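Window Light and the Family Portrait
Project report by Dezső Illés, Stellbridge photography course 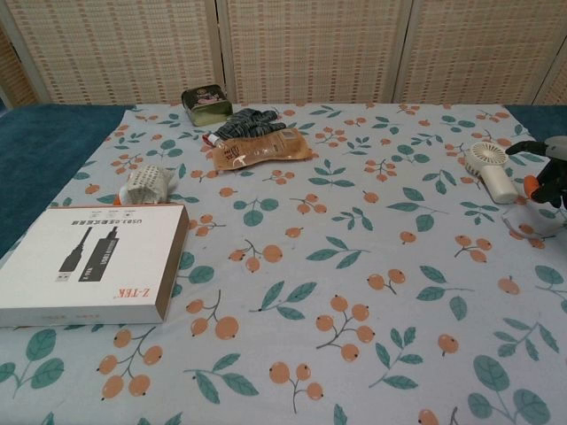
Fig. 1. Tabletop with patterned cloth and a white Z-TEK box.

I wanted to find out how much of a good family portrait comes from the light and how much from the people, and I had a wonderful time trying! My partner on the project was Attila Kun, who photographed the Wustley sittings while I did the Darwish ones.

We agreed on one rule: no flash, only a window and a white sheet to bounce the light back. Every sitting was in October, so the sun was low and soft, and by four in the afternoon it was almost gone – lovely on grandparents, hopeless with a toddler who won't stay put.

Between us we took 2596 frames and kept 207. Most of the ones I threw out were blurred hands. I had been so careful to keep the ISO under 2000 that my shutter speed dropped far too low, and after the first Monday I simply let the grain in. The pictures were better straight away.

The biggest surprise was distance. With the family two steps further from the glass, the shadows under the eyes softened and everyone stopped squinting. Attila prefers them close, with one side of the face quite dark, and his picture of three brothers sharing an armchair is my favourite of the whole project.

Next term I'd like to try the same thing with north-facing windows only.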